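Kaltia recipe cards: read me first

Hi! I typed up my grandmother's recipe cards, all 166 of them, and put them in one big spreadsheet so my cousins would stop phoning me for the rye bread. It grew a bit from there. Priit Venckus lent me his aunt's box too, so the soups are much better than they used to be.
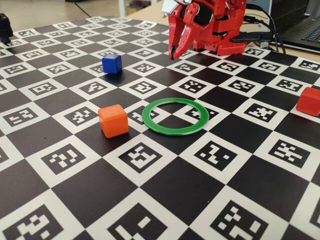
Each row is one recipe, with a title, the ingredients, the steps and whatever was scribbled in the margin. I kept the spelling the way it was on the card (she wrote "cinamon" every single time and I love it). Oven temperatures are in Fahrenheit, and where a card only said "hot" I left it at "hot".

Over 130 of the recipes have a serving size. For the rest, good luck, she cooked for a crowd!
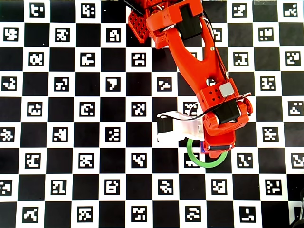
Known problems

The pickles tab has 5 doubles I still need to merge. Reet Eglītis is checking the Latvian titles and hopes to finish in November. If you find a typo that's mine and not Grandma's, send me the row number and I'll fix it.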